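Cleaning and Storing Small Fibre Brushes

Bresdale Household Guidance, Sheet 289
Last revised October 22, 2018
Prepared by Roald Isaksson

This sheet sets out the method to be followed when cleaning, drying and putting away small hand brushes with wooden handles and plant-fibre heads. It applies to brushes used for dusting, for sweeping crumbs from worktops and for loosening dry dirt in corners and along skirting boards. It does not apply to brushes used with paint, varnish or oil, which should be kept apart and cleaned with the product recommended by the maker of the coating.

Staff working in the Rashidi building should note that the drying rack has moved to the ground-floor utility room. The rack on the first floor is now reserved for cloths.

What you will need

A shallow washing-up bowl
Lukewarm water
Mild soap, either liquid or grated from a bar
A wide-toothed comb
Two dry cotton cloths
A length of soft string
A rack or a row of hooks

Metal combs may be used if the teeth are blunt. Wire brushes are not suitable. The Taltex cloths supplied in the general cupboard are too absorbent for wiping soapy handles and should be saved for glass.

Before washing

Hold the brush by the handle with the head pointing down and tap the handle firmly against the palm of the other hand. This should be done over a bin or a sheet of newspaper. Turn the brush and repeat until no more dust falls.

Pass the comb through the fibres, starting at the tips and working back a little at a time towards the handle. Where the comb meets resistance, part the fibres with the fingers. Hair and thread tend to wind themselves round the base of the head and are best removed with tweezers. Pulling at them with the comb may bring fibres away as well.

Inspect the point at which the fibres are fixed to the handle. If the head moves when pressed lightly from the side, the brush should not be washed. Set it aside for repair as described in the last section.

Washing

Fill the bowl to a depth that will cover the fibres only. The handle must remain out of the water. Add a small amount of soap and stir until it has dissolved.

Lower the head into the water and move it slowly from side to side. Do not press it against the bottom of the bowl. Heavily soiled heads may be left to stand for up to 15 minutes, supported so that the handle does not slip in. Longer soaking softens plant fibre and weakens any glue at the base.

Empty the bowl, refill it with clean water and rinse. Two changes of water are normally sufficient. If the water is still cloudy after the second change, too much soap has been used and a third rinse will be required.

Press the head gently between the folds of a cotton cloth. It should not be wrung or twisted. Wipe the handle with a second cloth, following the grain of the wood.

Drying

While the fibres are still damp, draw them together with the fingers and tie the string loosely round the middle of the head. The string is to be removed once the fibres have begun to stiffen. If it is left in place overnight it will leave a waist in the head.

Hang the brush with the fibres pointing down, or lay it flat across two slats of the rack so that air can reach both sides. Brushes should be kept at least 30 cm from a radiator. Direct heat makes the fibres brittle and may cause a wooden handle to warp. The temperature in the utility room is held at 19 degrees during the winter months, and no additional heating is needed.

A brush is ready to be put away when the base of the head feels dry to the touch. The tips dry first and are not a reliable guide.

Checking the shape of the head

Natural fibre does not lie as evenly as nylon. Fine strands will stand out from the sides of the head even when the brush is new, and this does not affect its use. Such strands may be left as they are.
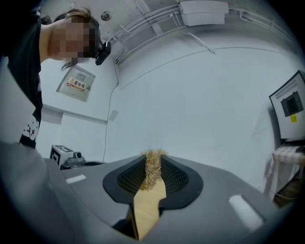
Flat wooden handle with a dense brown tuft at the top and wispy strands standing out from it.

Where trimming is necessary, use small sharp scissors and cut single strands only. The head should not be cut straight across, as blunt ends pick up less dust. Strands that have bent sharply in the middle will not recover and may be snipped off close to the base.

A head that has been flattened on one side can often be restored. Dampen the fibres, comb them back towards the centre and tie them again with string. Repeat on the following day if the first attempt has had little effect.

Putting away

Brushes may be stored upright in a jar with the head at the top, or hung from a hook if the handle has a hole. They should not be stood on their fibres or kept in a closed plastic bag. The shallow Prisano trays are suitable provided that the brushes are laid in a single layer, with all heads facing the same way.

Keep brushes used on floors separate from those used on shelves and worktops. A strip of coloured tape at the lower end of the handle is the usual mark: red for floors, green for all other surfaces. Replace the tape when it begins to lift.

Repair and disposal

A loose head can be refixed with wood glue if the fibres themselves are sound. Apply the glue sparingly, bind the joint with string and leave it until the following day before testing. Rough patches on the handle may be rubbed down with fine sandpaper and wiped with a dry cloth.

Brushes that smell of mould after drying should be thrown away. Remove any tape from the handle first. Requests for replacements are to be entered in the stores book by the last working day of the month.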